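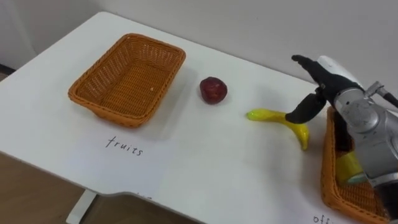 Wurnik Sorting Task Kit
For school clubs, college modules and student competition teams

Product type: manipulation task kit, tabletop
Supplier: Perkach Education Supply
Part number: WK-38
Availability: in stock, next batch June

Overview

The Wurnik Sorting Task Kit contains the objects, baskets and paperwork for a two-class pick-and-place exercise. A team programs or trains its own arm to pick items from a shared tabletop and put each one in the correct basket. The kit is supplied without an arm, hand, controller or camera. It is used as the set task in the Dellton student sorting challenge and can be used on its own as a term project.

The standard task has two classes, fruit and everything else. The class boundary is set by the team or the teacher and written down before the first scored run. Artificial fruit is used throughout. Real fruit bruises, changes colour over a term and leaves residue on finger coverings.

What is in the box

Woven baskets, rectangular, orange-brown: 2
Artificial fruit, mixed shapes
Non-fruit objects, mixed shapes
Fine-tip marker for table labels
Task sheet and score sheet
Spare basket liner (not used in scored runs)

Basket labels are not supplied. Teams write the class names directly on the table next to each basket, or on tape if the surface has to be kept clean. Handwritten labels are accepted at Dellton provided a judge can read them from the operator's side. The marker wipes off most coated table surfaces with a damp cloth. Test a corner first.

Table and layout

The kit is intended for a plain, light-coloured table against a plain wall. A patterned top will work but segmentation usually takes longer to tune. The baskets go to the left and right of the work area with the loose objects between them. Leave enough clearance for the forearm to pass over the nearer basket. Most first-term faults logged by clubs are rim contacts on this side — the planner treats the basket as a flat region and the wrist comes through too low.

Gloss on the artificial fruit gives bright highlights under ceiling strip lights. Move the lamp or add a diffuser before changing thresholds.

Suggested sequence for a club

Stage one: single object, one basket, fixed start position. The apple is the easiest item for a parallel gripper. Its surface is slightly uneven, so centre on the widest part.

Stage two: single object, fixed start, banana. With a multi-finger hand, bring the thumb to the middle of the body and close the opposing fingers after contact. Closing all digits together tends to push a curved object along the table.

Stage three: two objects, both baskets in use, start positions chosen by someone outside the team.

Stage four: full object set, scored, timed.

Clubs meeting once a week should allow a term for stages one to three. Teams training from demonstrations should record each object from several start angles, and keep the failed grasps in a separate folder.

Scoring

The score sheet follows the Dellton format. A run is 15 minutes. Correct placement scores full marks, wrong basket scores zero, and an object left on the table scores zero without further penalty. An object pushed off the table ends the run. Contact with a basket is allowed if the basket stays on its label. Where a class has more than one team, the same start layout must be used for all of them.

Compatibility

Any arm with a usable reach across both baskets. Checked by Perkach with the Hedegaard H2 bench arm, using its two-finger gripper and its five-finger hand. Both complete stage three. Cables should be clipped along the top of the arm, clear of the work area.

Known limitations

The artificial fruit is lighter than the real thing and slides easily. A thin mat may be used in practice but is not permitted in Dellton runs. The weave on the baskets produces noisy depth readings with some low-cost sensors. Replacement baskets may differ slightly in shade, so retune colour masks after a swap.

Prices

Full kit: £38
Object set only: £29
Pair of baskets: £15

School purchase orders accepted. The task sheet and score sheet are also available as a download from the Resources tab.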